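Monday, March

Chores programme, outdoor errands. Entry covers the kerb-to-door job and what is left over from the laundry bench.

Laundry first, as it is short. Towels are fine. Fitted sheets are still not worth running. Of the 311 fold attempts logged on the Trillex bench, the ones that failed did so at the second corner, where the gripper closes on two layers and carries on as if it had one. Tuulikki Lahtinen wants a fingertip sensor. I would sooner try a slower close first, which costs nothing but cycle time. Left open.

Outdoor errands. The question from Cerkell was plain enough: can the machine take a small load along an ordinary road, leave it at a door and come back, without a person walking beside it? My answer for now is that it can do the walking beside a wall and not much else.

Settings for the route work:
Path length, out and back: 1110 m
Outward leg with usable map: 890 m of track in total, the rest on odometry
Load: one crate, strapped
Speed limit set in software, lowest step
Planner: Borau, branch from Riihimäki, no local changes

Correction to the above, the 890 m is for both legs together. I wrote "outward" out of habit. Leaving the line as it was so that the earlier sums can be followed.

Points to settle in the planner:

Wall following. Mortared stone suits the depth matching well, plenty of texture at all ranges. Hedges and tree trunks do not. The planner wants to pick one side and stay on it, and should be told which side rather than left to choose.

Ground markings and covers. Anything with a hard pale border is a candidate for the obstacle class. A flush cover should cost nothing to cross, but a raised one matters with a crate on board. At present the classifier makes no distinction between the two, and the planner goes round both. Going round is safe on an empty road and poor manners on a busy one.

Shade. Exposure takes 3 frames to settle on moving from full sun to tree cover. At the lowest speed that is acceptable. It will not be at the next step up.
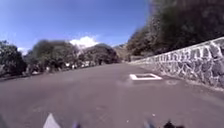

Road section, wall to the right. Pale rectangular outline on the surface ahead, near the wall.

For the label set: mark the outline as "surface, unknown height" and do not force it into either cover class. Same for the pale strip at the foot of the wall, where road and wall base run together. If the annotators draw a firm edge there the planner will believe it. The far tree line is too soft to be used for heading.

On the wider question, I would put the state of things as follows. Carrying is close. Finding the way is close where there is a wall. Opening a gate, ringing a bell and handing over a parcel are all separate jobs, and none has had bench time yet. Folding is ahead of the lot, sheets excepted.

To do:
Slower close on the towel gripper, then sheets again
Split cover class by height, ask Riihimäki for their thresholds
Side preference as a route parameter
Tuulikki to price the fingertip sensor anyway – Cerkell will ask
Spare crate straps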